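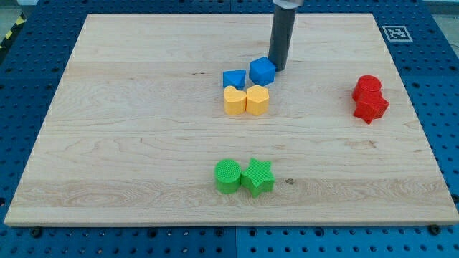
We had a contact fault on the sorting cell in May and it took me far too long to find, so I'm writing it up as a thread. The job is simple enough: one arm, one tool, push the plastic blocks into pairs by colour. Blue with blue, yellow with yellow, and so on. The fault was in the height of the tool tip over the board. With the tip down next to a block, like it is by the blue cube, there should be a small fixed gap between it and the wood. Ours was drifting.

2/ First sign was a protective stop at run 178. Sabina Karunaratne was on shift and logged it as a snag on the grain. Fair guess. She cleared it, checked the board by hand, restarted. It ran fine for the rest of the afternoon.

3/ Next stop came the following morning, then three more before lunch. All on long pushes towards the front of the board. None near the back.

4/ I blamed the force limit. Raised it slightly, stops went away. I shouldn't have done that and I'll say so plainly. All it did was let the tool press harder before anything complained.

5/ By the evening there was a scratch in the wood as long as my hand. Kasun Navaratnam found it when he was wiping down. Limit went straight back to the old value and we locked the cell out overnight.

6/ Things we checked that were fine: camera calibration, board bolts, tool length, the Flarnolis controller settings (compared line by line with the backup, which took ages).

7/ Thing that wasn't fine: the clamp screw on the tool adapter. It had backed off by less than a quarter turn. You couldn't feel it by wiggling the tool. Under side load the tool tilted a bit and the tip dug in — only in one direction, hence only on pushes to the front.

8/ Tanvir Munasinghe went through the logs afterwards. We had 2,308 runs on that adapter since it was last torqued. Our own sheet says check every 500. The sheet was in a drawer.

9/ Changes so far. Torque check is now a prompt on the start screen and the cell won't run until someone signs it. Paint mark across the screw head. Force limit needs two people to change it.

10/ Someone asked if anyone could have been hurt. The guard was shut every time and the stops worked at the original limit. With the raised limit I'm less comfortable, so it went in the near miss book under my name.

11/ Still to do: new screw with thread lock, and sand out that scratch. Will add to this if it comes back.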